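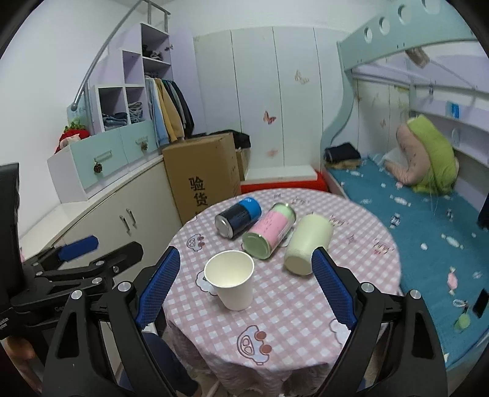
The little table. Pig cloth. Cans on their sides, cup still standing.

6/15/18

Quick one, bus is in a bit and I haven't done my hair. But I said I'd write every day I'm in this room so here goes.

Slept badly. Window won't shut all the way and there's a loading bay behind the building, trucks from five on. Got up, gave up, decided to sort the table out because I keep eating standing up at the dresser like a horse.

So. The table. It's the round one that came with the room and it has a top like an ironing board somebody left the iron on, big brown burn, which is why the cloth. Pink and white gingham with a ruffle. Got it at the Girnon on the corner, bottom of the sale bin, thought it was plain check till I got it home and shook it out and there's a pig on it. More than one pig. Round reddish cheeks, or I think they're cheeks, might be something else. Clouds too, and bits of curly writing I can't make out. I was going to take it back. Didn't. Now I'm kind of attached. The ruffle hangs nice and hides my shoes if I shove them under.

Mom would say it's a child's cloth. Mom isn't here – she's in Bernutport with the good table.

Anyway the cans. Pink and green one, the dark blue one, and the pale fat one with nothing written on it that I could find. All three lying down. I know. They roll if you stand them near the edge and bump it, and I bump it every time I get out of bed, so I figured lying down they've already fallen, can't fall more. They do still roll a bit. Need something to wedge them. Folded sock? Try tonight.

The pink one has about a novel printed round it in tiny letters. Tried to read it without my glasses, no. Tried with my glasses, also no, too early. Will have a go at lunch. It was in the bag Aunt Pitkänen sent me off with and she never says what anything is, just "you'll like it." Last time it was fish.

Paper cup is for toothbrush until I buy a real one. Or pens. Hasn't got anything in it yet so it can still be whatever it likes.

Rent went out yesterday, 455, ouch. Leaves me enough for the bus pass and food if I'm sensible, and I was not sensible on Wednesday. No more takeout till the 22nd. Wrote it on my hand. Washed my hand.

Things to get, so I don't stand in the store like a lemon again:
shelf or a crate, anything with a side on it
hooks, the stick on kind
proper cup
lightbulb (hall one went)
soap
door wedge
string for the curtain

Mircea Tănase from upstairs knocked last night about the water, it's off Monday from 7 till noon. Must fill the kettle Sunday. MUST. I forgot in April at the old place and brushed my teeth with orange juice, never again. He's nice enough, he's lived here 16 years, says the heating bangs in winter and you get used to it. Looked in past me and said the room looks bigger than when the last girl had it. She had a wardrobe apparantly. I have a rail and a heap.

Felt good he said it though. It does look bigger. I pulled the table out to the middle on Sunday, it used to be jammed up by the radiator, and now you can walk all the way round it. Which I've done. For no reason. Twice this morning with toast.

Work till 6, then Flilarside with Jen if she's over her cold, they do 2 for 1 before seven. If she isn't then home, sock, curtain, bed. Kind of hoping for the second one and feel bad about it.

Oh and call the bank. And Mom. Mom first, she'll ask if I've got somewhere to sit and eat and I can say yes now – well, there's a table. Chair is next. Been perching on the end of the bed and it's too low, my chin's practicaly on the pig.

Can't find my left shoe. Probably under the ruffle.

It was. Going, going, bus.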